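Community Meals Assistants (casual pool)

Hinel Community Services invites applications from suitably qualified persons for its casual pool of Community Meals Assistants. Successful applicants will work at the Enitz centre, with occasional shifts at the Muvesau hall during the December program.

The centre provides a hot midday meal to older residents and to people living with disability. Assistants set tables, plate and serve meals, clear and wash up, and record any change in a diner's appetite or needs in the shift book. Some shifts include help with home deliveries. A current driver licence is desirable for these shifts but is not required for appointment to the pool.

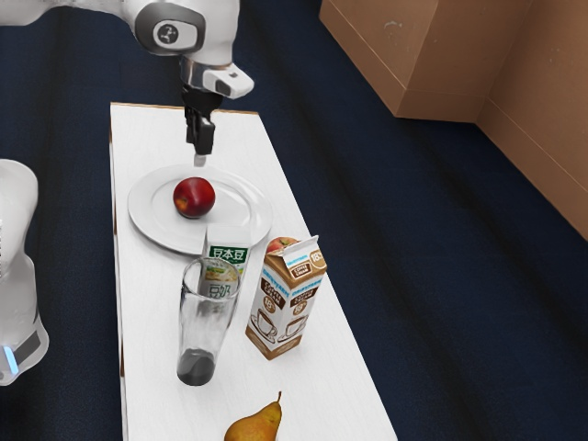
Table set with a plate, fruit, a glass and cartons

Applicants must be at least 18 years of age and must be able to stand for long periods and lift boxes of moderate weight. A food safety certificate is required before the first shift. Applicants who do not hold one may complete the course through Bastos Training, and Hinel will reimburse the fee after the third completed shift. Experience in aged care, hospitality or a school canteen will be viewed favourably.

Shifts run from 9.30 am to 2.30 pm. The rate of pay is $33 per hour, inclusive of casual loading. Uniform shirts are supplied; closed, non-slip shoes are not. A meal is provided on each shift.

All appointments are subject to a police check and two referee reports. Referees should have supervised the applicant in paid or unpaid work - family members will not be accepted.

Applications should consist of a résumé and a covering letter of no more than 2000 characters, addressing the requirements set out in this notice. Please quote reference 1579 on all correspondence. Applications may be lodged through the careers page or handed in at the Enitz front desk during office hours.

Hinel Community Services is an equal opportunity employer. Applicants who need adjustments at interview - including an interpreter or a ground-floor room - are asked to say so in their covering letter.

Notice published Apr 15, 2026. Applications are considered as they are received, and the pool will remain open until all places are filled.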